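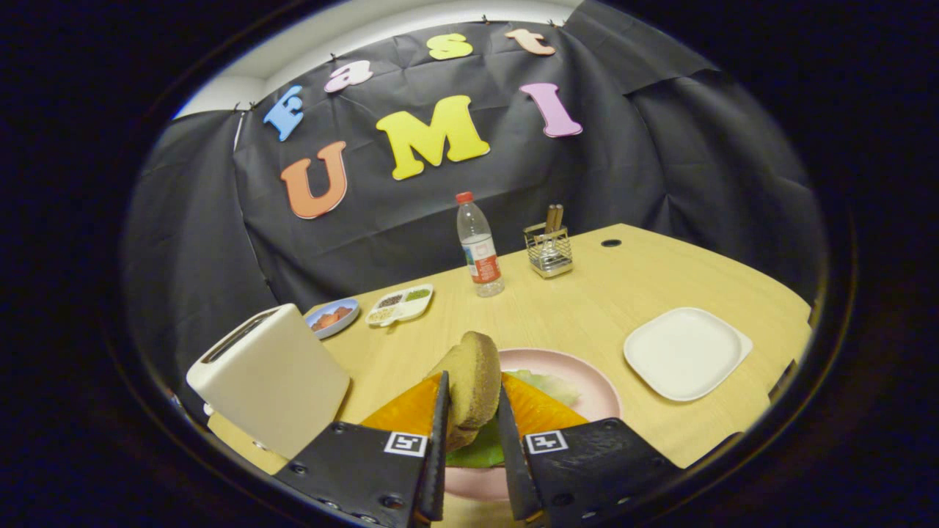 Brown bread, one slice, crust on.

Thu 16 July

Staling test, Murkska rye-wheat loaf against the Atudari flour loaf. Second bake of the series.

Both doughs mixed to the same sheet as last time. Flour 525 g, salt and yeast unchanged, water held back a little on the Atudari because it went slack on us in the first bake. Still sticky at the fold but it came off the bench clean. Bulk was longer than planned – the proofing cabinet had been set low by whoever used it before and I didn't catch it until the dough was already in. Wrote the real temperature on the sheet. Please check the dial before loading, the display shows the set point and not what is going on inside.

Baked in the Štěpánek oven, bottom shelf. The top shelf browns the left side first and I am tired of turning tins. Internal temperature at the end was over 108 on the cheap probe, which can't be right for a loaf with that much moisture in it. Good probe read 98. Cheap probe is now in the drawer with tape on it.

Cooling on racks, then bagged. Slices cut at 24 hours, end pieces thrown out. Paper bags for half, plastic for the rest.

Notes so far:
Murkska in paper: crust still good, crumb dry at the edges, crumbles when buttered.
Murkska in plastic: crust gone leathery, crumb soft. Smell is fine.
Atudari in paper: drier than I expected, and it tears along the big holes.
Atudari in plastic: best of the four for a sandwich. A bit gummy near the bottom, so it may be underbaked and the softness may not mean much.

Press test with the small weight gave nothing useful. Slices were not cut to the same thickness, the guide on the slicer slips when you lean on it. I shimmed it with card for the last loaf and that was better. Needs a proper screw.

Toasted 2 slices of each at the end of the day. Murkska takes color faster. Atudari goes pale, then dark at the corners. Both good with salted butter, no numbers for that.

The Cultska starter is due for feeding and smells sharp. Moved it to the lower fridge. If it has a gray layer on top, pour that off and feed as usual. We said we would try it in place of the dry yeast before the October batch, and I would like at least one bad loaf out of the way by then.

To do: order paper bags, the wider ones. Find the screw for the slicer guide. Repeat the Atudari with a longer bake – same tin, same shelf – and cut it after the same wait.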